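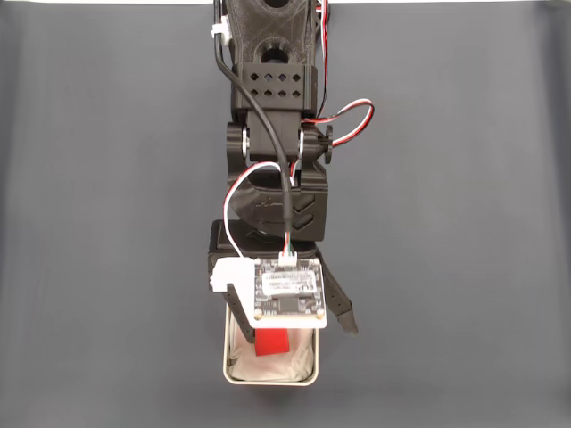 Teltwood Seed Store: Minutes of the Storage and Testing Group

Meeting held Saturday, 9:30 a.m., upstairs room

Present: Vinh Đàm (chair), Bogumił Dudek (minutes), the drying room lead, the packing lead, two growers from the Mokau plots, the catalog editor.

Apologies: the lease holder for the lower field.

1. Minutes of the previous meeting

Accepted with one correction. Under item 4, "bean accessions" should read "bean and pea accessions." The file copy has been changed.

2. Matters arising

2.1 Door seal on the cold room. Replaced. The old seal had hardened along the hinge side. Logger readings before and after the replacement are to be kept together in the cold room binder.

2.2 Duplicate keys. Two cut, one does not turn in the outer lock. The packing lead will return it to the shop.

2.3 Tomato fermentation buckets. Carried over to the next meeting. Lids have still not been matched to buckets.

3. Stock position

3.1 The catalog editor reported 3548 accessions on the books at the close of February. This figure includes lots held as a single packet. It excludes material on loan to growers, which is carried in a separate table until returned seed has been dried and weighed.

3.2 There was discussion of whether a lot with fewer seeds than the minimum for a germination test should be listed as available. Present practice varies by crop. Squash and pumpkin lots have been listed at very low counts and lettuce lots have not. Agreed that a lot below the test minimum will be shown as "regeneration only" and will not appear in the public list. The change will be made crop by crop, starting with cucurbits.

3.3 The editor asked that lot numbers not be reused when a lot is exhausted. Three cases were found in the onion section where this had been done, and the old test results now display against the new seed. These will be renumbered and the paper tags rewritten.

4. Germination testing

4.1 Of the 1015 accessions due for testing this cycle, 592 are complete. The balance is mostly carrot, parsnip and pepper. Pepper tests take longer and occupy the warm cabinet for the full period, so no other crop can be run at that temperature alongside them.

4.2 Results below threshold. The lots of most concern are the two parsnip lines from the Mokau plots. Both were harvested in a wet spell and went into the drying room late. One of the growers noted that the umbels had been cut at mixed ripeness and that the primary umbels should have been kept apart. Agreed to retest both lines from a fresh draw before any decision to discard.

4.3 Paper and medium. Bogumił Dudek reported uneven moisture in the rolled paper tests. Rolls at the outside of the bundle dry first, and counts from those rolls are lower. Two changes were proposed: stand the rolls in a lidded container, and rotate outer rolls to the center at the first count. Both accepted. The test sheet will get a column for roll position.

4.4 Definition of a normal seedling. Counts by different people on the same bean rolls did not agree. The difference was in how seedlings with a damaged primary leaf were recorded. The chair will circulate the reference sheet again, and the next bean count will be done in pairs with results compared at the bench. If the pair cannot agree on a seedling it is to be recorded as abnormal and noted in the remarks column.

4.5 Dormancy. Lettuce lots from the last harvest are showing the usual low first count at warm room temperature. These are to be prechilled before the test and the prechill written on the sheet. A result without a prechill entry will be treated as not prechilled.

5. Drying room

5.1 Humidity was held within target for most of the period. There was one excursion overnight when the dehumidifier tank filled and the unit stopped. The drying room lead proposed running a hose to the floor drain. The chair asked that the slope be checked first, as the drain sits on the far side of the threshold strip. Agreed subject to that check.

5.2 Screens. The fine mesh screens are in fair order. Two of the coarse ones have pulled away from the frame at a corner and should not be used for small-seeded crops until restapled.

5.3 Loading. Screens have been stacked too close for air to pass. One empty slot is to be left between loaded screens, without exception for onion and leek. If the rack is full, incoming material waits in open paper sacks on the upper shelf.

5.4 The group confirmed that no heat is to be added to the room to speed drying. Reference was made to the corn lot lost two seasons ago.

6. Sorting bench and work surfaces

6.1 The packing lead raised glare on the sorting bench. Under the overhead tubes a glossy white top makes it hard to pick out chaff and pale seed. A matte gray surface gives better contrast for lettuce, parsnip and white-seeded beans. It is less useful for onion, leek and poppy, where the seed is dark, and a sheet of white paper should be laid down for those crops. 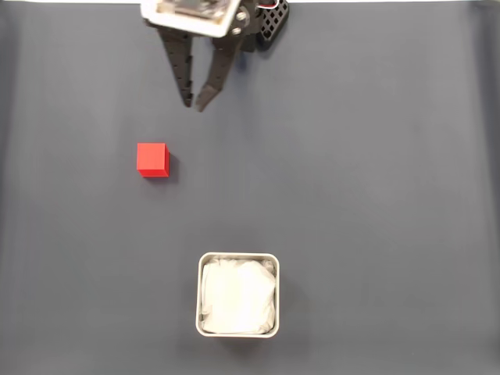
Work surface, slate gray, matte (item 6.1)

6.2 One of the growers asked whether a textured finish would hold fine seed between lots. The concern is carryover of foxglove, tobacco and similar. Agreed that any surface adopted must be wiped and brushed between lots in the same way as the present one, and that dust-fine seed will continue to be handled over a tray.

6.3 Edge lip. Round seed rolls off the bench at present. A removable strip along the front was preferred to a fixed lip, which would catch debris. The packing lead will bring a sample length.

6.4 No decision on material. To be considered with the quote under item 7.

7. Shelving and containers

7.1 Kaczorowski has supplied a quote for cold room shelving in two depths. The deeper shelf takes two rows of crates but puts the back row out of reach from the aisle. The shallower shelf takes one row. With 62 crates now in use, the shallow option fits if the lower tier is brought down and the space above the door is used for empties.

7.2 Vinh Đàm noted that the quote gives load per bay and does not state load per shelf. Glass jars of bean and corn are the heaviest items and are all kept on the bottom tier. The chair will ask Kaczorowski for the shelf figure in writing before the order is placed. He will also ask for a price on a bench top.

7.3 Jars against foil packets. The packing lead compared the two for a run of lettuce and tomato lots. Foil packets use less space and can be resealed with the bar sealer. Jars allow the indicator sachet to be read without opening. Agreed:

Working stock stays in jars.
Base stock goes to foil, with two packets per lot held in separate crates.
Indicator sachets are not required in foil if the lot was weighed to equilibrium before sealing.

7.4 Seal checks. One packet in each batch is to be squeezed and held for a count of ten. Packets that soften are to be cut and resealed in full. A second seal over a failed one is not acceptable.

7.5 Labels. Pencil on the inner label, printed on the outer. The printed labels have been lifting in the cold room, mainly where they were applied to a container already chilled. Apply at room temperature.

8. Catalog software

8.1 The catalog editor has been testing Clastolano on a copy of the data. Import of accession and lot records was satisfactory. Import of germination history was not, as the test date was read as text and cannot be sorted. The dates will be reformatted in the source sheet and the import repeated.

8.2 The old spreadsheet remains the master copy until the group agrees otherwise. No one is to enter results in both.

8.3 Variety names with accents were dropped from the printed labels in the trial. The editor has found the setting and will run a further sheet.

9. Regeneration plan

9.1 Crops to be grown out this year were reviewed. Priority goes to lots with a falling test result and no duplicate elsewhere. The growers can take the two leek lines and one of the broad beans. The second broad bean needs isolation from the first and cannot be grown at Mokau in the same season.

9.2 Carrot. Wild carrot along the north boundary is within crossing distance. Caging will be needed, and the cages require new mesh on the long sides. The group was divided on introducing flies as pollinators. Left open pending a cost for mesh.

9.3 Minimum plant numbers. The figure for outbreeding crops was reaffirmed. Leek lots that cannot reach it are to be held back a year and combined with further seed from the same accession if available. Seed from different accessions is not to be pooled under any circumstances.

9.4 Roguing records are to be sent in with the seed. Several bags came in last fall with no note of how many plants were removed or on what grounds.

10. Actions

Retest both parsnip lines from a fresh draw: Bogumił Dudek
Add roll position column to the test sheet: Bogumił Dudek
Circulate seedling reference sheet: Vinh Đàm
Shelf load figure and bench top price from Kaczorowski: Vinh Đàm
Check slope to floor drain, restaple coarse screens: drying room lead
Sample length of edge strip, return faulty key: packing lead
Renumber onion lots, repeat Clastolano import: catalog editor
Mesh measurements for carrot cages: Mokau growers

11. Any other business

11.1 The bar sealer is to be switched off at the wall after use. The standby lamp does not show when the element is live.

11.2 Silica gel awaiting regeneration should go in the marked tub. Some has been found in the general store with spent and fresh beads mixed.

12. Next meeting

To be held in March, same room, same start time. Papers to Bogumił Dudek one week before. The meeting closed at 11:40 a.m.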